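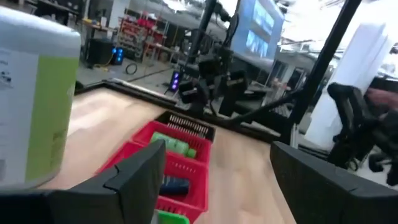

Figure 1. Test table with red perforated basket, black slotted crate and large white container.

Sorting Household Bottles by Container Type: A Comparison of Open and Slotted Bins
Project report, Packaging and Storage Laboratory course
22 January 2025

1. Background

Small storage rooms often hold a mix of bottles, tubs and loose items that get put into whichever bin is nearest. The course assignment was to choose one storage problem of this type and measure it under simple, repeatable conditions. Our group chose the question of how the shape and wall type of a bin affect how fast a person can find and take out a given item.

Two bin types were compared: a red plastic basket with slotted sides and an open top, and a black slotted crate. The two stand one behind the other on the test table (Figure 1). The working names in our data sheets were Temba for the red basket and Kosico for the black crate. These names are used in the rest of the report.

2. Objectives

The project had three objectives:

Measure search time for a single named item in each bin.
Record how often an item ended up on its side after a bin was refilled.
Give a storage recommendation for the supply corner used by the Skurik teaching room.

Cost was left out of the comparison. The two bins were already in stock and no purchase was planned.

3. Materials

3.1 Table
All trials were run on a light wooden tabletop with a black rail along the far edge. The rail served as the reference line for placing the bins. Tape marks were tried first and dropped after they began to peel.

3.2 Bins
Temba is light and easy to pull forward with one hand. The slots let a person see color through the wall but not read a label. Kosico has narrow openings in a grid on its front face, and color is harder to pick out through them from a standing position.

3.3 Items
The item set was made up of plastic bottles and small household goods in different colors. Figure 1 shows a light green bottle on its side in Temba, along with a dark blue item and a bright green one. One large white container with a printed label was too big for either bin and was kept on the table. It was not part of the timed set, but it was left in place during all trials because the supply corner normally has at least one container of this size standing next to the bins.

Bottles used in the trials were filled with tap water to a fixed level, 200 ml for the small type and 700 ml for the tall type. Caps were closed by hand and checked before each session.

4. Method

Each trial followed the same order. The bin was filled from a written list, and the items were dropped in from just above the rim, without arranging them. The participant stood with their back to the table. The name of one item was read out, the participant turned around, and timing started. Timing stopped when the item was lifted clear of the rim.

The test was stopped and repeated if a participant picked up the wrong item. Wrong picks were logged in a separate column and are reported in Section 5.

Bin position was swapped halfway through each session so that neither bin was always closer to the participant. In the first week this was not done, and those trials were discarded. A pilot session with the bins side by side was also discarded, as it left too little room for the large container.

Times were entered in the Sevanon sheet, a shared spreadsheet set up for the course. Entries over 3000 hundredths of a second were treated as timing errors and removed. Only 2 entries met this condition, both from the same session.

5. Results

5.1 Search time
Participants found items in Temba faster than in Kosico in most sessions. The difference was largest for brightly colored items. For dark items it was small, and in one session it was reversed. The dark blue item gave the longest times in both bins, mostly when it had settled below a bottle.

5.2 Orientation
Tall bottles fell over in both bins when the bin was less than half full. In a full bin they were held up by the items next to them. Short, wide items stayed upright in nearly all refills. The wall type had no clear effect on orientation.

5.3 Wrong picks
Wrong picks were rare. Most involved two items of similar color, where the participant went by color and did not read the label. Kosico had slightly more wrong picks than Temba, but the number is too small to support a conclusion.

6. Discussion

The results suggest that color seen through or over the wall is the main cue people use, and that labels are read late in the search or not at all. This fits with the weak performance of dark items. It also means that part of the measured difference may come from the bin color itself. A red wall and a black wall do not give the same contrast against a green bottle. We had only one color of each bin and could not separate wall color from wall type.

The drop method is another weak point. It produces a more random fill than normal use, where people tend to place bottles upright. Search times in real use are probably shorter than ours.

Room lighting was not controlled. Sessions were run at different times of day, and the overhead lights were left on throughout.

7. Recommendation for the supply corner

Use Temba for small bottles and items that are taken out often. Use Kosico for reserve stock. Keep dark items in the top layer or in a separate tray. Large containers should stand on the table next to the bins with the label facing out. Bins holding tall bottles should be kept more than half full, or fitted with a divider.

8. Further work

A second round is planned for April with two bins of the same color and different wall types. Bottles will be placed by hand from a fixed layout plan. The Sevanon sheet will get a column for bin position, which had to be rebuilt from written notes this time.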